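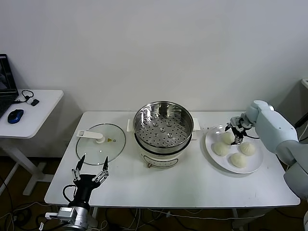

What's in the Pendine recipe set?

It's 1149 home recipes typed up from handwritten cards, with one row per recipe and the original spelling left alone. Breads, buns, soups, pickles, cakes, a surprising amount of rhubarb.

Pendine recipe cards, version 2

I started this because I wanted to search my family's cards for "the one with the buttermilk" and couldn't. Then Rania Geagea heard what I was up to and handed me a shoebox of her own, then a second one, and by November I was typing recipes for people I had never met. So now it's a dataset! It lives in a folder called pendine and this file is the closest thing it has to a manual.

What you get

recipes.csv is the main file. Each row has an id, a title, the ingredients as one long string, the method as another long string, the box it came from, and a notes column where I put whatever was scribbled in the margins ("too salty", "Dad's favorite", "DOUBLE IT"). I love the notes column more than the rest of it put together.

ingredients.csv splits the ingredient strings into amount, unit and item. I did this with a script and then a lot of squinting. Amounts stay as text, so you'll find "1 1/2" and "a walnut of" sitting in the same column. If you want real numbers you'll have to write your own conversion, and I'd love to see it if you do.

tags.csv has the loose categories. A recipe can have as many tags as it likes.

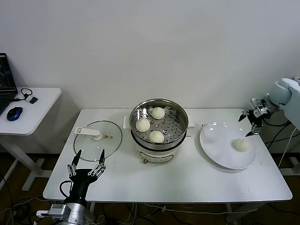
The tags came out of my own head, so please don't read too much into them. "Bread" means anything with yeast in it, which sweeps in the filled buns and the doughnuts along with the loaves. "Steamed" covers puddings and buns both. I went back and forth on splitting those two and left them together because plenty of cards use the same dough and the same pot for sweet and savory.

Temperatures and times

515 of the recipes give an oven temperature. The others say things like "hot oven" or "until done" or nothing at all, and I left those blank in the temp column. Fahrenheit and Celsius are both in there, with the unit in the column next door. Where a card gave a bare number and I couldn't tell which it meant, the unit says "unclear". I didn't guess — I did that in version 1 and regretted it for weeks.

Times are messier. Rising times especially! One card for milk rolls says "leave it while you do the ironing", and that's exactly what's in the time column.

How it was typed

By me, mostly, in the evenings, into Grornora, a little form program I use for everything. Clementina Sequeira took the cards in Portuguese and typed both the original and an English version, so those rows have a second title and a second method. She also caught me reading "lard" as "lend" over and over (my grandmother's handwriting, my fault).

We checked 100 rows word for word against the cards, picked at random. Most of the slips were mine and were in the amounts, a missing fraction or a tsp that should have been a tbsp. Those are fixed. I'm sure there are more in the rows we didn't check, so use your common sense before you put 2 tablespoons of baking soda into anything.

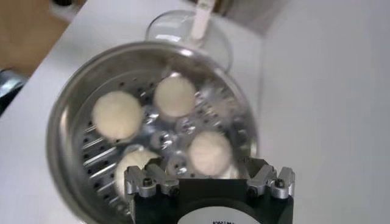
Duplicates

There are plenty and I kept them. The same lemon bars turn up in box after box with tiny changes, and if you care about how recipes travel, that's the good stuff. The column same_as points to the earliest version I typed, which may well be different from the earliest one written. Cards hardly ever have dates on them.

Things I took out

Last names, phone numbers and street addresses, anywhere they showed up. First names stay if the family said that was fine. A few cards had private messages on the back and I didn't type those at all.

Opening the files

Everything is UTF-8 with commas between the fields. Older versions of Protska choke on the accented letters in Clementina's rows, so pick the encoding by hand when you import. Line breaks inside a method are stored as a vertical bar. I know, I know.

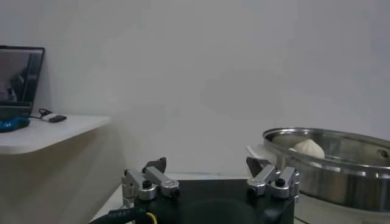 Using it

Cook from it, search it, teach with it, print it out and stick it on the fridge. If you publish something, please credit the Pendine recipe cards and mention the version. Please don't sell the recipes as a cookbook — the families said okay to sharing, and that's as far as I asked.

Still to do

The Mabuza box, which is all preserves and is written in purple pencil that's nearly gone. A proper list of units. Some way of linking "see Auntie's other card" to Auntie's other card.

Found a mistake? Send me the id and what you think it should say. I sit down with the fixes on Sunday, usually with something in the oven.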